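Ticket: Validator-Node verliert Synchronisation nach Update
Projekt: Graldale Testnet
Komponente: Node-Client, Staking-Skripte
Priorität: hoch
Status: gelöst

Fehlerbild
Nach dem Update des Node-Clients im November bleibt der Validator auf dem Host Mokport hinter der Masterchain zurück. Der Wert time_diff steigt nach dem Neustart kontinuierlich an und liegt nach einer Stunde bei -70 Sekunden. Blöcke werden empfangen, aber verzögert angewendet. Die Wahlteilnahme wird vom Skript abgebrochen, weil der Schwellenwert von 20 Sekunden überschritten ist.

Umgebung
Dedizierter Server, 48 Threads, Datenbank auf NVMe, Logs auf separatem Volume. UDP-Port in der Firewall freigegeben. Ein zweiter Node (Jirby) mit identischer Client-Version und gleicher globaler Konfiguration läuft ohne Abweichung.

Bisherige Schritte
09:10 Systemzeit geprüft, chrony synchron. Kein Befund.
09:25 Globale Konfiguration neu geladen, Node neu gestartet. Keine Änderung.
10:05 ADNL-Schlüssel mit der Konsole abgeglichen. Schlüssel gültig.
10:40 I/O-Wartezeit gemessen: 41 Prozent auf dem Datenbank-Volume. Auf Jirby liegt der Wert dauerhaft im unteren einstelligen Bereich.

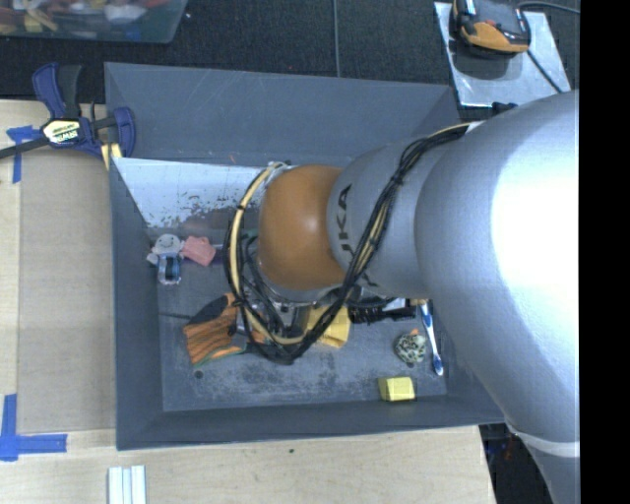
Kann der Staking-Vertrag während der Fehlersuche aktiv bleiben?
Der Vertrag bleibt unverändert, nur der Cronjob für die Wahlteilnahme wird deaktiviert. Bereits gesperrte Einsätze laufen bis zum Ende der Runde weiter.

Analyse
Die Bereinigung alter Zustände (State-GC) war nach dem Update nicht mehr aktiv. Der Parameter wurde in der neuen Version umbenannt, der alte Eintrag in der Konfigurationsdatei wird ohne Warnung ignoriert. Auf Jirby war der Eintrag bei der Neuinstallation bereits korrekt gesetzt.

Lösung
Parameter in der Konfiguration angepasst, Datenbank gelöscht, Node aus aktuellem Snapshot neu aufgesetzt. Seit 14:30 liegt time_diff stabil zwischen -2 und -4 Sekunden. Cronjob wieder aktiviert, Teilnahme an der folgenden Wahl bestätigt.

Offen
Meldung bei unbekannten Parametern als Änderungswunsch eingereicht. Update-Anleitung im Bagheri-Wiki ergänzen.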